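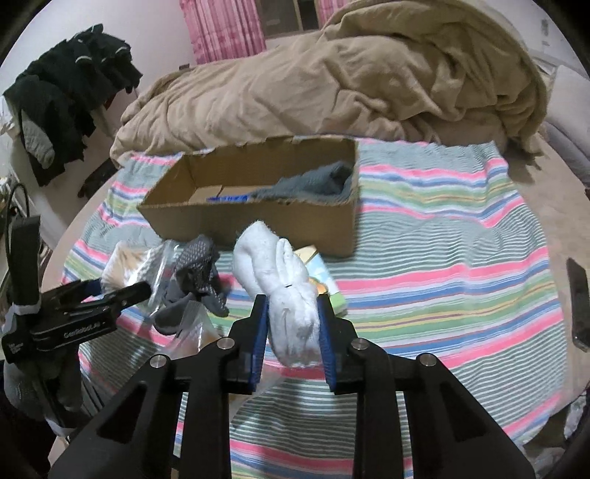

Datenaufnahme mit handgeführten Greifern: Eine zusammengerollte weiße Socke zwischen zwei gerippten blauen Fingerpolstern.

Handgeführte Demonstrationserfassung

Als handgeführte Demonstrationserfassung bezeichnet man ein Verfahren des Imitationslernens, bei dem Menschen Alltagsaufgaben mit Greifwerkzeugen in der Hand ausführen. Eine am Werkzeug befestigte Kamera zeichnet die Bewegung auf. Aus den Aufnahmen soll ein Modell lernen, dieselbe Aufgabe mit einem Roboterarm zu erledigen. Zu den üblichen Aufgaben gehört das Einräumen kleiner Gegenstände, etwa von Socken, Handschuhen oder Handtüchern.

Verfahren

Eine Episode umfasst in der Regel eine einzelne Aufgabe. Aufgenommen wird oft in Privatwohnungen, damit Untergründe und Lichtverhältnisse wechseln. Der Datensatz Ganar enthält nach Angaben des Herausgebers Vendholm 1000 Episoden aus 62 Haushalten. Nach Abzug fehlerhafter Aufnahmen blieben 688 übrig; die Kriterien der Aussortierung wurden nicht veröffentlicht.

Kritik

Der Nutzen des Verfahrens ist umstritten. Fahad Dhanial wies im Januar 2021 darauf hin, dass die meisten Erfolgsmeldungen auf Versuchen in wenigen, den Trainingsdaten ähnlichen Räumen beruhen. In der Clilbridge-Studie wurde jede Aufgabe nur 5 Mal wiederholt, was kaum belastbare Aussagen über die Zuverlässigkeit erlaubt. Ungeklärt ist auch, wie weit sich menschliche Handbewegungen auf einen Arm mit begrenzter Reichweite übertragen lassen. Weiche Objekte gelten als besonders schwierig, da sich ihre Form beim Greifen ändert. Die häufig behauptete Kostenersparnis gegenüber der Fernsteuerung ist bislang nicht unabhängig belegt.

Siehe auch

Imitationslernen
Teleoperation
Doherty (Datensatz)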